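Heating oil price plan: common questions

Kernis supplies heating oil to homes and small businesses in the Melar area. These are the questions our office gets most often about the fixed price plan.

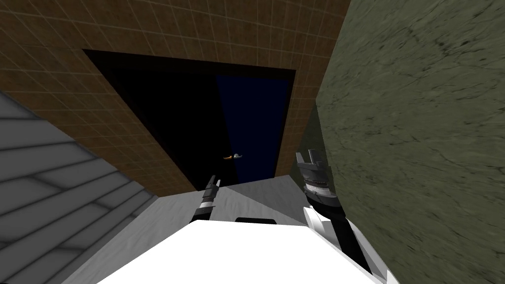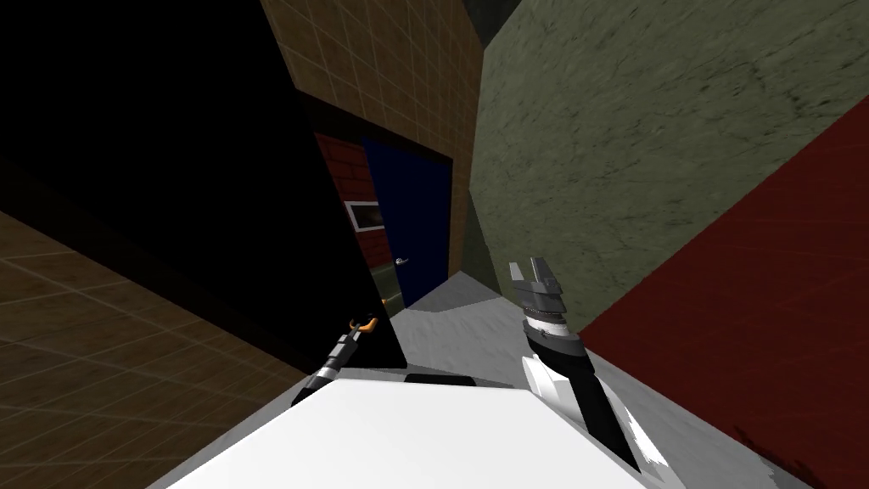

Tiled walls, both views (computer renderings).

When can I join?
Sign-up opens in March and closes on 16th June. We can't add accounts after that, even if the first delivery is months away.

How is the fixed price set?
We take the wholesale price on the day you sign, then add delivery and our margin. The total is printed on page 2 of your agreement.

What if the market price drops?
You still pay the fixed price. If you would like to follow the market, ask for the Nulleler plan, where the price is reset before each delivery.

How long does the plan run?
11 months from the date you sign. It does not renew by itself.

Is there a minimum order?
No, but the plan covers up to four deliveries. Any further delivery is charged at the daily price.

Can I pay monthly?
Yes. Payments are taken by direct debit. If you miss two in a row, the account moves to payment on delivery.

I'm moving. Can the next owner take over my plan?
Yes, if they sign a transfer form before the sale closes. Otherwise the plan ends and any credit is refunded within three weeks.

Do you still deliver to Tsuchiya customers?
Yes. Those accounts moved to us with their old numbers – please use the old number when you call.

Who do I contact?
Setsuko Hamada for billing and refunds, Osamu Ichikawa for deliveries and tank questions. Both can be reached through the main office line.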